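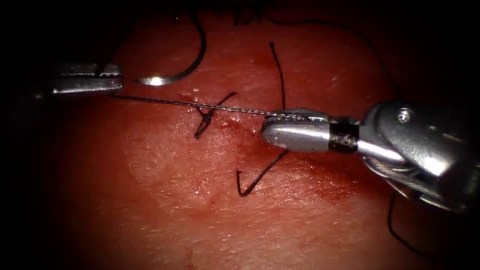
Photo: Irfan Usmani / Brillent

How is a documentary made?

A documentary is a film about real people, real places or real events. The people in it are not playing characters. If a baker in a documentary burns the bread, real bread got burned.

Picking a subject

Every documentary starts with a question. The director Wanda Kincaid wanted to know what happens to a small town when its only movie theater closes. She made a film about it called Barrios, and it took her four years.

Before filming, the director does research. That means reading, making phone calls and meeting people. The director also has to ask permission. People in a documentary usually sign a paper called a release, which says they agree to be in the film. For a child, a parent or guardian signs.

Filming

A documentary crew can be very small. Barrios had a crew of two: Wanda asked the questions and Ezekiel Pettigrew ran the camera and the microphone.

Some of the filming is interviews, where a person sits and talks. Some of it is watching quietly while people go on with their day. Filmmakers also collect old photos, letters and home movies. Old pictures and film that were saved from the past are called archive material.

Editing

All the film that gets shot is called footage. Wanda came home with 378 hours of it, and nobody can sit through that much. The editor, Valentyna Horobets, watched it, made notes and chose the parts that told the story best. Most of the footage never appeared in the film.

Editing is also where a documentary can become unfair. If you cut a person's answer in half, it may seem to mean something else. Good editors check the full answer before they cut.

Is everything in a documentary true?

The events should be real, but a director still decides what to show and what to leave out. Two directors could film the same town and make very different films. When you watch one, ask who is talking – and who never gets a turn.

Words to know

Director: the person in charge of making the film
Release: a signed paper giving permission to be filmed
Footage: everything the camera recorded
Archive material: saved pictures, film or sound from the past
Narrator: a voice that explains things but is often not seen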